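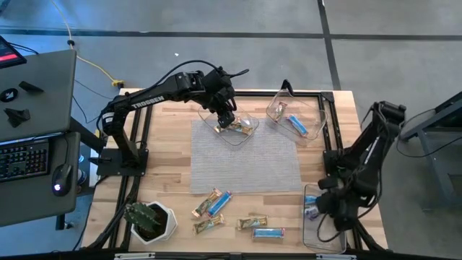

Snack bar sorting, June, afternoon

Picked this up from Gertraud Wallner's entry, where she claims sorting the bars by wrapper is "basically solved" with three clear tubs and the gray mat. I don't buy it yet. Her page has one good run written up and nothing on the bad ones.

Stuff in use: the three clear plastic tubs, the gray textured mat in the middle, bars in gold, blue and purple-and-white wrappers, and the cactus in its white pot at the front left. The cactus stays. Josiane says it gives the table a fixed landmark. I think she just likes it there, but it's out of the way of the tubs so I'm not going to fight over it.

What I have against the tubs

The plan says one kind of wrapper to a tub. Look at the tubs midway and you'd never guess it. The middle one has a gold and a blue together, and the right one has a blue in with the purple and white. Only the left one could pass, and it has a single bar in it, so that proves very little. Five bars still out on the bare wood, three gold and two blue, and nothing on the mat at all. If the mat is meant to be the holding spot, why is everything lying in front of it?

Also the middle tub is sitting a bit crooked. Gertraud says that makes no difference. Maybe, but a bar that lands on a slant in a crooked tub is harder to get back out, and we do have to get them back out every time. Tape marks under the corners would settle it. I asked for tape marks two entries ago.

The count

Ten bars in play. The tally sheet from the Vilela bench says 9. Somebody either added one or can't add. I went over the table and tubs twice and got ten both times, so I corrected the sheet and put my initials on it. If a bar got eaten and replaced, fine, but write it down.

The 544 number

Gertraud's summary for Derside says 544 bars sorted. I went back through the sheets and can only find 257 with a tub written next to them. The rest are tick marks. A tick tells me a bar went somewhere, and I have no idea if it went to the right place. I'd like us to stop quoting 544 until someone can show me the other sheets. Josiane thinks they may be in the Staltbridge folder. I looked there and found the packing list for the tubs and an old lunch order.

Wrappers

The labels on the bars are no help from any distance, so we go by color. Gold and blue are easy enough to tell apart. Purple and white I trust less, mostly on account of how few of them we have. One is not a category. Either we buy more or we drop it from the write-up. The Rorkex order form has a line for mixed boxes, and I'd go with that over picking single flavors, as long as whoever orders checks the wrapper colors first.

To do before the next round
Tape marks for all three tubs.
Write the color on a card by each tub, big letters.
Decide what the mat is for. If it's for nothing, take it off the table.
New tally sheet with a column for color and a column for tub. No ticks.
Ask Gertraud for the bad runs. There must be some.

Josiane read this over my shoulder and says I'm being hard on a box of granola bars. Possibly. Left the sheet on the clipboard with the tub column still blank for the next person.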